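Telto scene pack for two-armed mobile bases — worth the licence?
Forum index > Simulation and tooling > Commercial packages
Page 1 of 1

zelenak_v
Posted December 16, 2024

I have had the Telto indoor scene pack on trial and the trial ends shortly. The full licence is 215 euros per seat, with floating seats by quotation. Before I put the order through I would like to hear from anyone who has run it with a two-armed base on long jobs. Our use is reach checking and camera placement for household tasks. We do not train on the images at present.

Findings so far, on a desktop with one mid-range card:

Import of our own robot description took one attempt. Joint limits came across correctly. Collision shapes for the gripper fingers did not, and had to be rebuilt by hand.

Scene loading is quick after the first time. The first load of each room compiles a great deal and the progress bar tells you nothing.

Camera mounts can be fixed to any link, with free roll. Our head camera sits well off level, so this matters to us. Gronton only lets you set pan and tilt.
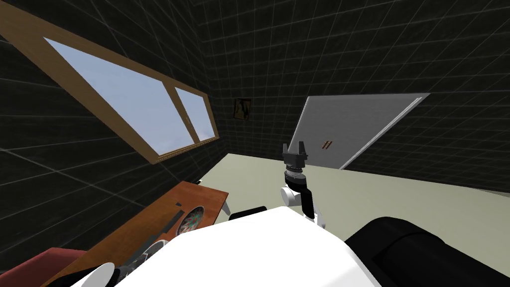 Onboard view in one of the furnished rooms, gripper open, table and plate to the left.

The tilt is our mount setting carried through. I compared the projection with our own calibration and the numbers agree. Shading on the arm is good enough for us to judge when the wrist is going to block the view of a target, and that was the main question.

Against it: the manual is thin, and the section on contact settings stops halfway through a table of values.

Vilém

rirham_user
Posted in reply to zelenak_v

We have three seats. It is fine for reach and visibility. I would not use it for anything that depends on contact. With the default settings our fingers sank into thin objects, plates included, and then threw them off when the solver caught up. Halving the step size helped and made everything slower than we could accept.

What did you use for the finger shapes? Boxes or the convex option?

zelenak_v

Boxes, two per finger. The convex option filled in the gap between the fingers, so the gripper behaved as though it were always shut.

N_Fujimoto

Same here with the convex option. Support told me in September that a fix was planned. I have seen no sign of it in the release notes.

I disagree on the contact point, though. The sinking is a fault of the default stiffness, and the step size can be left alone. Raise the stiffness on the finger pads only and leave the room objects as they are. I ran 3,029 grasp attempts overnight with that change and had 43 where the object was thrown. All of those were on the thinnest items.

rirham_user

43 is too many for us. A thrown plate ends the episode and spoils the log after it.

N_Fujimoto

Then filter on object speed. It is one line in the logger.

rirham_user

It is one line that hides a fault in a product I have paid for.

nafula.sang

Two points on the rooms themselves, which have not been covered.

The dark walls with the pale grid are a material you can swap. I replaced them with plain plaster for our camera tests, as the grid gave our feature tracker far more corners than a normal wall would. If your localisation looks very good in this pack, change the walls and run it again.

Also check doors before you buy. In the rooms I tried, the handles were part of the door mesh and had no joint. Telto sells the working doors as an add-on. The product page does not make this clear — I asked for a refund on one seat and got it after 5 working days.

zelenak_v

I had not looked at the doors. We need them for the second half of the project. Do you know whether the add-on is priced per seat?

nafula.sang

Per seat, yes. Ask for the price in writing.

j_stefanec

If you need doors, look at Trnka as well. The rooms are plainer and the glass looks poor, but doors and drawers move as supplied. Camera roll has to be set in the config file by hand. Import is slower, and I had to correct two joint axes.

N_Fujimoto

Trnka's lighting would rule it out for camera placement, in my view. Windows have no effect on exposure there.

j_stefanec

He said he does not train on the images. For checking whether a wrist blocks a target, exposure makes little difference.

zelenak_v

Correct for the present job. I will load our base into Trnka this week and run the same reach set. Natsumi, could you post your stiffness values for the pads? I would like to try them before the trial runs out.

N_Fujimoto

I will put the file in the downloads section tonight. It was written for a narrower gripper than yours, so check the pad width first.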